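Toltulberg Kitchen Support
Ticket 149 – Fried dumplings bursting in oil
Status: Closed
Product: Grotell countertop deep fryer
Recipe: Irnia potato and cheese dumplings

Opened in September. Customer reports that more than half of each batch splits open after a couple of minutes in the fryer. Filling leaks out and burns on the heating element. Wants to know if the thermostat is bad.

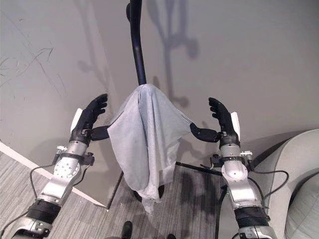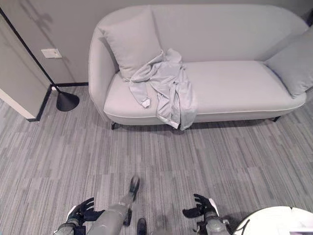 The first thing we asked for was the full method, from mixing to frying. The customer boils the potatoes, mashes them with the cheese, fills the dough right away and fries at the highest setting. Between shaping and frying, the dumplings sit out uncovered. We suggested covering them with a thin cloth, something about as light as the gray one over the black pole. The cover should be clean and slightly damp. Dough that dries on the outside cracks at the seam when it hits the oil.

Update 1
Customer covered the dumplings as advised. Fewer splits, but still several per batch. Asked for an oil temperature reading with a separate thermometer. Result: 375 F on the dial, 371 F in the oil. Thermostat is fine. No replacement part needed.

Update 2
Asked about the filling. It was still warm when it went into the dough, and steam was building up inside. New instructions sent:

- Spread the mash on a tray and chill it until cold all the way through.
- Use 300 grams of potato per batch and leave out the extra milk.
- Wet the edge of the dough, press it shut, then press again with a fork.
- Fry no more than 5 at a time so the oil stays hot.

Update 3
Customer made two batches with cold filling. One dumpling opened, and that one had a bit of cheese caught in the seam. Color was even. The customer also used Policarpio flour for the second batch and found the dough easier to roll, but saw no difference in the fryer.

Customer asked if the dumplings can be frozen before frying. Yes – freeze them on a tray first, then bag them. Brush off any ice and lower them in slowly, fewer at a time.

Closed at customer's request, 4:40 p.m.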